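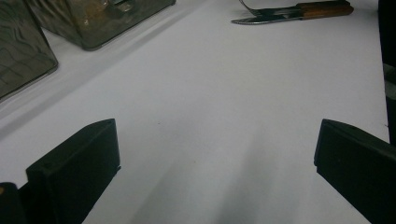 Karncombe Shop Phrases
Data card and README, second release

Welcome, and thank you for taking a look! Karncombe is a collection of short pieces of online store text in English, each one paired with an Italian and a German version. It has the kind of wording you find on buttons, in shopping carts, on shipping pages and in those little messages that pop up when a coupon code has expired. We put it together for people who run or build small web shops and want to check how their translated pages hold up, and for anyone training or testing a translation tool on text that is short, bossy and full of placeholders.

What's inside

There are 2,000 phrases in all, stored in a single tab-separated file called phrases.tsv. The text is UTF-8, and the first row holds the column names. Every row has these columns:

id – a plain number that stays the same between releases
area – the part of the shop the phrase comes from
en – the English source
it – the Italian version
de – the German version
note – anything the translator wanted you to know (often blank)

The area column takes one of 8 values: menu, product, cart, checkout, shipping, account, email, error. The email rows are the longest and, if you ask me, the most fun to read. The error rows are the ones that will break your layout, especially in German, so please try those on a narrow phone screen before you decide everything is fine.

Where the text came from

Most of the English was written fresh for this project by Brigitta Gisler, who spent a good many evenings clicking through her own test shop (we call it Povham, and it sells nothing at all) and writing down every message it could produce. I'm Guido Valentini, and I did the Italian. Brigitta did the German as well, and we each read the other's work, which led to some long and friendly arguments over the word "checkout." In Italian I went with "cassa" on buttons and left "checkout" alone in the settings rows. If your shop does it the other way around, a simple search and replace on the it column will get you most of the way.

There are no customer names, orders or addresses anywhere in the file. Names that show up in sample emails are placeholders.

Placeholders

Curly braces mark the spots where your shop drops in a value, like {first_name} or {order_total}. Please keep them exactly as they are, including the underscore. They may move to a different place in the sentence from one language to the next, and that's on purpose. Plurals are handled with two separate rows, one for a single item and one for many, and the note column tells you which is which.

Getting started

Open the file in any spreadsheet program and choose tab as the separator. If the accents look scrambled, your program has guessed the wrong encoding, so import it again and pick UTF-8 by hand. For a shop running Plurkis, the small script in the tools folder splits the file into one language file per area. Run it from the main folder:

python tools/split.py phrases.tsv out

Then upload the contents of the out folder from your theme's language page, and clear the cache afterward. I forget that last step nearly every time.

Known problems

The German uses the formal "Sie" all the way through, while the Italian is informal. We know it's uneven – it grew out of the shops we each had in mind – and an informal German column is planned for June. Also, 209 rows in the product area have only been read by one of us. They carry the word "single" in the note column so you can filter them out.

Terms and corrections

Use the phrases however you like, in paid work too. A mention of Karncombe is appreciated. If you spot a mistake, open an issue with the row id and your suggested wording, and tell us which country your shop serves. Swiss German spelling fixes go straight to Brigitta, who has opinions about the ß.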